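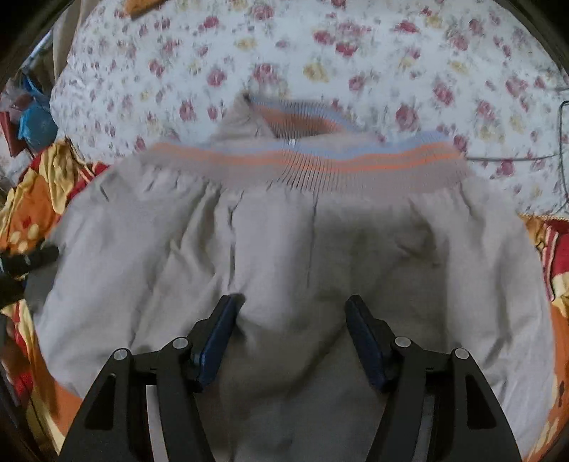 Wie oft muss ein Strickpulli eigentlich in die Wäsche? Viel seltener, als die meisten denken: Nach dem Tragen auslüften reicht oft, gewaschen wird erst, wenn er riecht oder Flecken hat.

Lesezeit: 2 Minuten

Ich hab früher alles nach einmal Tragen in die Maschine gestopft und mich dann gewundert, warum meine Lieblingsteile nach einem Winter aussahen wie Putzlappen (mein armer blauer Wollpulli, ich trauere immer noch!). Seitdem wasche ich von Hand, und das geht so:

Erst aufs Etikett schauen. Steht da Handwäsche, dann lauwarmes Wasser ins Becken, einen kleinen Schuss Wollwaschmittel dazu und kurz mit der Hand verrühren. Pulli auf links drehen, untertauchen, sanft drücken. Nicht rubbeln, nicht wringen! Zehn Minuten liegen lassen, dann mit klarem Wasser spülen, bis nichts mehr schäumt. Bei mir sind das meistens zwei Durchgänge.

Danach rolle ich ihn in ein dickes Handtuch ein und drücke die Rolle fest aus. Meine Freundin Meriem stellt sich sogar drauf, barfuß natürlich. Zum Trocknen flach hinlegen, Bündchen in Form zupfen und weg von der Heizung damit. Auf den Bügel kommt bei mir nichts Gestricktes mehr, da leiern die Schultern aus.

Und Weichspüler? Lass ich bei Wolle komplett weg.

700 Mal geteilt · 2 Kommentare

Kontakt · © Sanaa Bouzid · Nach oben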